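Visita a Hodora, puertas abiertas de marzo. Llego tarde, claro, y la cola da ya la vuelta al obrador. Bebidas de avena desde hace poco, antes horchata, desde 1949 según el cartel de la entrada. Nos guía Anjani Gunawan, va rapidísimo. Molienda, enzimas, filtro, 80 grados y a enfriar. Huele a galleta.

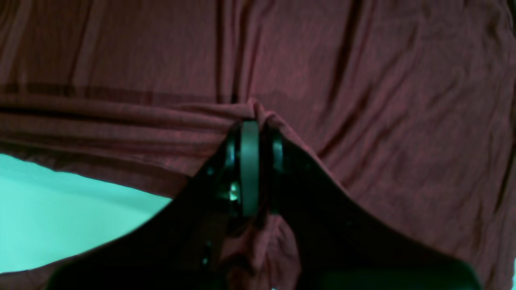

Cata al final, seis vasitos. La de garbanzo, floja. La Jerard, la de barista, aguanta bien el cafe y no se corta, me llevo dos. Precio en tienda: 98 céntimos el botellín. De la de patata dicen que para otoño, ya veremso.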